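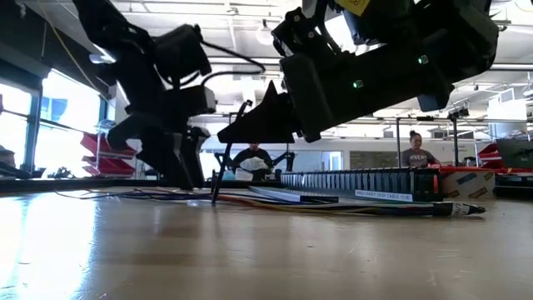 From: Bhupendra Rastogi
To: plaris-users
Subject: Re: log rotation drops lines under load

Siu-fong Peng wrote:
> With copytruncate on we lose nearly 400 lines
> per rotation on the Stoltville host. Threshold
> is 70 MB. Is this a Plaris bug?

No. copytruncate has a gap between the copy and the truncate, and anything written in that gap is lost. Raising the threshold only makes it happen less often.

Turn copytruncate off, set "create 600", and send SIGHUP to the writer in postrotate. Plaris reopens its file on SIGHUP as of the November release. Older builds need a restart.

Keep delaycompress on. The old handle can stay open for up to 10 seconds.

Bhupendra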